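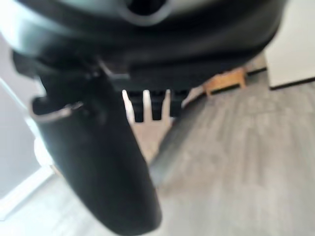
Questions I get about the Layug build

What is Layug, anyway?
My home robot project! Two arms, a gripper on each, and a whole lot of evenings at the Tamville shared shop (the metalwork got done there, the swearing mostly at home).

Did you design the grippers yourself?
Sort of. I started from the Randis plans and changed the fingers 3 times. Version two was so stiff it creased everything I owned.

Why test with clothes?
I hate folding, and cloth is a great way to find out your timing is off. Dark shirts are still the hardest for my vision code, so I keep using them.

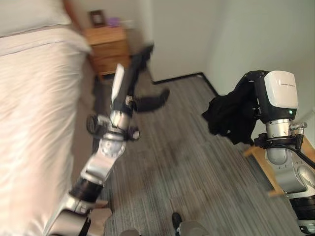 Cloth practice in the bedroom, black clothes again.

How much did it cost?
So far $617 in parts, not counting the motors I got secondhand through the Stistton swap list. Your number will depend on what's in your junk bins.

Can I get the code?
Yep, it's on the downloads page. Set the grip limit to 128 before you power up the arms, please!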